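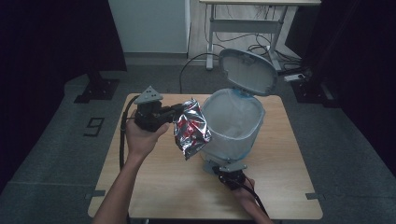
Woturwood Help Desk
Ticket: Recipe cards print with the last line missing
Opened by: Melquiades Barajas
Opened: January 3, 2021
Status: Solved

Original message

Hi all! First off, I love this program. I've been typing my grandmother's recipes into Woturwood since August and I'm up to 42 of them, which is more than I ever thought I'd get through. The cards look great on screen. On paper, the last line of every card is gone. Her peach cobbler stops at "bake until the top is" and that's it!

I'm on version 8, printing to a Laryea inkjet on 4 x 6 card stock. Preview shows the whole card. I've restarted everything and put in a new ink cartridge (it needed one anyway).

Reply from Support

Hi Melquiades, thanks for the clear write-up, and now we want cobbler. Could you try two things?

Print the same card to a PDF and check the last line.
Open Page Setup and tell us the bottom margin and the paper name, exactly as written.

Update from Melquiades

PDF is perfect, every word there. Bottom margin says 2 mm. Paper name is "Card 4x6 (Sukanby)". I don't remember picking that, but Sukanby is the brand of card stock I used to buy, so I must have at some point.

I also printed a card on plain letter paper and the last line came out fine. So we're getting warmer!

Reply from Support

Very helpful. Your printer can't put ink that close to the bottom of a small card unless it's in borderless mode, and the Sukanby preset leaves that off. Please switch to the plain "4 x 6 card" preset, set the bottom margin to 15 mm, and print one card.

Update from Melquiades

Almost! The whole cobbler recipe is there now, but the long ones (tamales, the Christmas punch) spill onto a second card with one lonely word on it. 15 mm is a lot of white space on a card that small.

I tried 8 mm and got everything on one card – tamales, punch, all of it. Is there any harm in leaving it there?

Reply from Support

No harm at all, 8 is fine. Click Save as Default in Page Setup or it will go back to the old number when you close the program. Cards imported from Dinetitz keep their own margins, so if you have any of those, select them all and choose Reset Layout.

Update from Melquiades

I did have a few from Dinetitz, my cousin's salsas. Reset Layout fixed them in one go. I just ran the whole box and every card came out complete. The tamales are going on the fridge tonight. Thank you so much, you can close this one!

Ticket closed by Support.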